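Teaching a robot to put things away: questions for the Vetden student team

Hendrik Sithole joined the Vetden student robotics team because a friend told him the room had good heating. He is now in his second year with the team and runs its data group, which has five members. Their project is called Rey, and its goal is modest. They want a two-armed robot that can tidy a kitchen shelf.

"People hear robotics club and think of battle bots," Sithole says. "We do storage boxes."

Rey learns from recorded demonstrations. A student takes a gripper in each hand, does the job the way the robot should do it, and the recording goes into the training set. Mpho Baloyi did most of the early recordings and still does a large share of them. She says the hard part is slowing down.

"Your hands want to cheat," she says. "You want to nudge something with your wrist or catch it with a spare finger. The robot has no spare finger. If I do something with the grippers that the arms can't do, that recording goes in the bin."

The team has kept 107 recordings of the shelf task so far. They want 280 before the regional student competition in April. Thabiso Mabaso checks each one and decides whether it stays. He admits he is not always popular.

"I threw out a whole afternoon of Mpho's once," he says. "The grippers were fine. The timestamps were off between left and right. She didn't talk to me until dinner."

The setup is plain: a pale table, a white wire basket with shelf panels, and whatever item is being practiced. Clear plastic food containers are among the items.

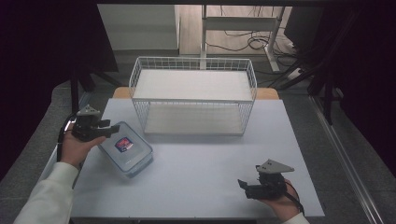

Photo: Xolani Fourie / Vetden student robotics team

Clear plastic is a sore point. Mabaso says the first version of their software lost track of see-through objects against the light tabletop. Baloyi suggested switching to colored boxes. Sithole said no.

"Kitchens are full of clear boxes," he says. "If we only train on red ones we have a robot for red boxes."

They kept the clear ones and recorded more starting positions, with the box turned a different way each time. Mabaso says the tracking is better now – not good, but better.

Xolani Fourie looks after the hardware. Most of his time goes into cables, he says, and into the mounts on the grippers, which have been redesigned twice. The first design worked loose during long sessions. The second was too heavy, and people's wrists got sore.

"I asked everybody to hold it for an hour," Fourie says. "I got my answer in ten minutes."

What do they expect in April? Sithole would be happy with a clean run of the shelf task on the arms, with no one touching the stop button. Baloyi wants to place. Fourie wants to get the equipment there without breaking it.

The team is open to students from any department, and no programming is needed to start on recordings. New members begin with the grippers and an empty table, then move on to the basket once Baloyi is satisfied.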